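Open Day Report: Clalton Robotics Lab

Our class visited the Clalton open day in September. The station we picked for this report was the shirt folding table, where two robot arms work from the front edge, one on each side of the cloth.
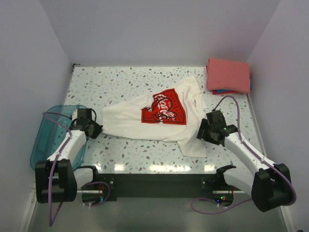
Iltotness asked if a printed shirt is harder for the software than a plain one. The guide said the lab had not tested that yet.

The training set has 753 folds so far, and the goal is 1,000. Sleeves are the hard part — they twist easily.
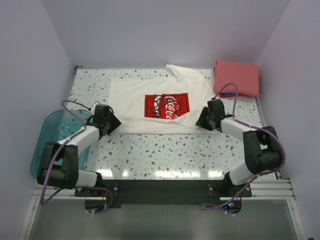 We also asked about speed. A full fold takes roughly 40 seconds, and the lab wants to bring that down before it starts on towels. Our notes on the Plondwood sorting line are in part 2.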